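Preserving Saturday is back, and the jars are already piling up

If you walked past the Segura Street hall last May you'll remember the smell – hot vinegar, ginger and burnt sugar all the way out to the bus stop. Well, get ready, because we're doing it again! Preserving Saturday has grown from a handful of us squashed around one stove into a proper day out, and this year we have 58 places, up from the 40-odd we could squeeze in before the kitchen was redone.

Mbali Ndlovu is leading the morning with her pineapple and chilli chutney. I've been eating it on cheese toast since she gave me a jar at Christmas and I'm down to the scrapings, so I'm thrilled she has agreed to share the recipe. Mbali cooks hers low and slow with brown sugar, mustard seeds and a good splash of malt vinegar, and she doesn't bother with pectin. It sets to a lovely spoonable gloss and keeps its colour for months in a dark cupboard.

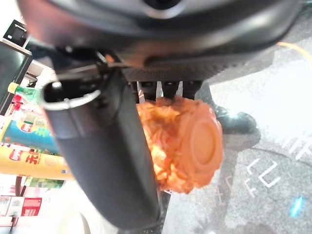
Orange lid, orange wrapping.

After lunch we split into three groups. Bontu Hadgu will be doing lime pickle the way her aunt makes it, salted first and left alone for weeks (she's bringing a finished batch so we can all taste where it ends up). Lensa Kahsay has marmalade, and she has strong views on how thick the peel should be. Baldur Snorradóttir is taking the third table for quick pickled cucumbers and red onion, which are ready to eat the same evening and are a great place to start if you've never preserved a thing in your life.

A few practical bits. Bring an apron, a sharp knife you like using and 3 clean jars with lids that fit properly. Old jars are fine, but please check the rims for chips and leave behind any lid that still smells of curry paste – it will get into your marmalade, I promise you! We'll sterilise everything in the ovens for you while the fruit is being chopped. Doors open at nine, and we hope to have the last pot off the heat by four.

On choosing a pineapple, Mbali's advice is to use your nose. Sniff the base, and if it smells sweet it's ready. If you can't smell anything, give it a day or two on the bench, and if it smells a bit like wine then use it straight away or let it go. A little give when you press the side is good too.

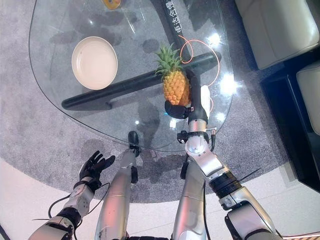
Can I use tinned pineapple for the chutney?
Tinned works well, as long as it's in juice and you drain it thoroughly, then cut the sugar back a little and taste as you go.

Labels matter more than you'd think. Write what's in the jar and the month you made it, because brown chutney and brown relish look exactly alike by winter. Obsa Bogale has designed some beautiful ones for us this year, with a little border of citrus leaves, and there'll be a stack by the door for everyone to help themselves.

To book, reply to this newsletter or put your name on the sheet in the hall foyer. Tell us which afternoon group you'd like and whether you need a vegetarian or gluten-free lunch. Marmalade went first last time, so get in early if you have your heart set on it!

More from the newsletter
Seed swap: what came in and what's left
Lensa's favourite slow cooker soups
New hooks and shelves for the hall kitchen
Wanted: large stockpots in good nick
Walking group tries the Mendari track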